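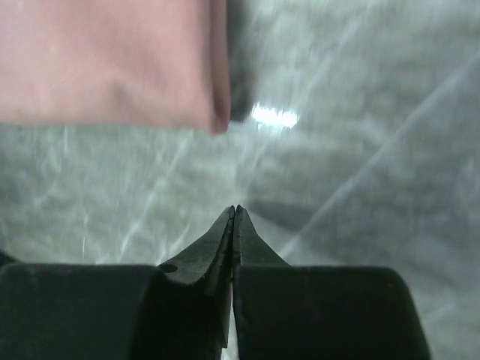 The instruction sheet for folding was 537 words long, and Nilmini Munasinghe had written all of them. It covered towels only. Shirts had a sheet of their own, kept in the drawer with the fuses.

She began each towel the same way. Lay it flat on the table. Pull the corners out until the hem stops curving. Fold the long side to the middle, then the other long side over it, then halve the length twice. Press with the forearm from the fold outward. The finished piece should stand by itself on a shelf with the rounded edge facing the door.

Pranab Mondal had lived in the house at Ostness since January and folded towels in thirds.

"The shelf is narrow," she said on the first day. "In thirds they hang over the front."

"By how much?"

She measured. The overhang was the width of two fingers. She wrote this on the back of the sheet, with the date, Apr 24, 2021, and he signed under it as if it were a delivery.

The linen belonged to her aunt, who had run the guest house until her hip gave out and who now lived in Irness, on the ground floor, with one towel. The buyer wanted the building empty. A dealer named Pathirana had offered 500 for the bedding and up to 3000 for everything with a lid, a door or a drawer. He would not take anything that was stacked unevenly. He had said so on the phone, twice, and Nilmini had written the sheet that night.

They worked from the top floor down. Bath towels went into the Clanar cartons, long edge to long edge, heaviest at the bottom. Hand towels filled the gaps. Face cloths were rolled, and the rolls were set on end. A carton was full when the flaps met without being pushed. Pranab taped, Nilmini wrote the room number on the short side. In the middle of the afternoon they stopped for tea and drank it standing, as the chairs had been sold.

Room 5 had been the aunt's. The towels there were older than the rest and had gone thin along the creases. One of them would not hold a fold. Nilmini did it in halves and it slid open. She pressed it with the forearm and waited for a slow count of ten, and it slid open again, a little less.

"Give it here," Pranab said.

He folded it in thirds and put it down in front of her. It stayed shut.

She looked at it for a while. Then she took out the sheet, found the line about halving the length, and read it through with the pencil held over it.

"It goes in a separate box," she said.

"For Pathirana?"

"No."

He found a shoe box in the wardrobe. The towel fit with space left at one end — enough for a bar of soap, which she went and got from the bathroom. She wrote her aunt's name on the short side and the word Irness below it. Pranab tore off a length of tape, measured it against the lid, and tore off a shorter one.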